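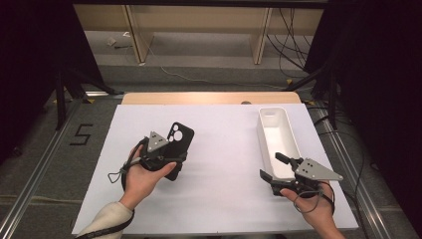

A black phone case held over the white board on the case table, with a white tray to the right.

Loose phone cases: what we take, and where they go

6 August 2025
By Nives Sorrentino

Filed under: Shop News, Phones & Small Electronics

The Escobedo store started taking loose phone cases in February, and the other two Pudivum stores, Gralau and Prunmont, will start taking them at the end of this month. Until now Gralau and Prunmont only took a case if it came in with a phone. Several readers wrote in to ask about this after the last newsletter, so the details are set out below.

Bring cases to the front counter. Please don't put them in the clothing bin outside, where they end up at the bottom under the coats and get bent. You don't need the original box. You don't need to know the model either, although a sticky note helps if you do. Camera cutouts have changed so often that we can usually narrow it down from the back of the case, but there are some years where two models are close enough that we have to try the case on a dummy phone to be sure.

We take hard plastic, soft plastic, silicone, leather and folio cases. We take cases with card slots as long as the slots are empty. Every month we find a library card or a hotel key in one, and last week it was a driver's license, which is now at the Escobedo counter if its owner is reading this.

We can't take:
Cases with cracked corners or a split seam
Clear cases that have gone yellow
Battery cases of any kind (the county collection site takes these)
Cases with a name or photo printed on them

Sorting is done on a white board laid over the table. Gerardo Caruso set it up that way after we had used the bare wood for a few weeks. A dark case is much easier to check against white, and hairline cracks near the camera opening show up when the case is held upright and turned a little. Dust and pocket lint also show up, so the board gets wiped more than the table ever did.

Each case is looked at front, back and edges. The camera opening gets the most attention, as it is the thinnest part on a lot of designs and the first to go. After that come the button covers, the charging port opening and the lip that holds the screen side. A case that passes goes into a tray with others for the same model. We have settled on narrow white plastic trays with raised sides. The round tubs we tried first took up too much of the table, and the cases slid over each other until you had to empty the whole tub to find one.

The model list currently runs to 42. That is more than we have shelf room for, so anything older than the list is kept in one mixed box under the counter at Escobedo. Ask if you have an older phone. The box is slow going to look through but people do find things in it, and those cases are $3 each whatever the make. Everything on the shelf is $5, folios included.

Since the start of the program, 2000 cases have come in at Escobedo. Plain black ones are the most common by a long way and also the fastest to sell. Glitter cases come in steadily and sit. If you have been thinking of getting one for a child's phone, the choice right now is very good.

Cleaning is simple. Hard cases get warm water and dish soap, then a soft brush around the openings, and they dry overnight on a rack. Silicone gets the same but needs a second rinse or it feels tacky. Leather is only wiped. We don't use bleach or scented wipes — the smell stays in the material and customers bring them back. If you want to clean your cases before dropping them off, please do, and let them dry fully before you bag them.

A few smaller points. Screen protectors are welcome if they are still sealed. Wrist straps and lanyards can come in with the cases, and we hang them separately by the register. Pop-out grips that are glued to a case can stay on. Please don't try to pry them off, as that is how a lot of good cases get torn.

Gralau will have its shelf next to the chargers and cables. Prunmont is short on space and will have a rack by the door for now, with the same prices. If either store doesn't have your model, the counter can call Escobedo and have the case sent over with the next van, which runs on Tuesdays and Fridays. There is no charge for that and no obligation to buy when it arrives.

Questions about cases can go to Gerardo at the Escobedo counter. He is there every weekday until closing, except during the lunch hour.

Contact the newsletter desk | © 2025 Pudivum Resale Stores | Back to top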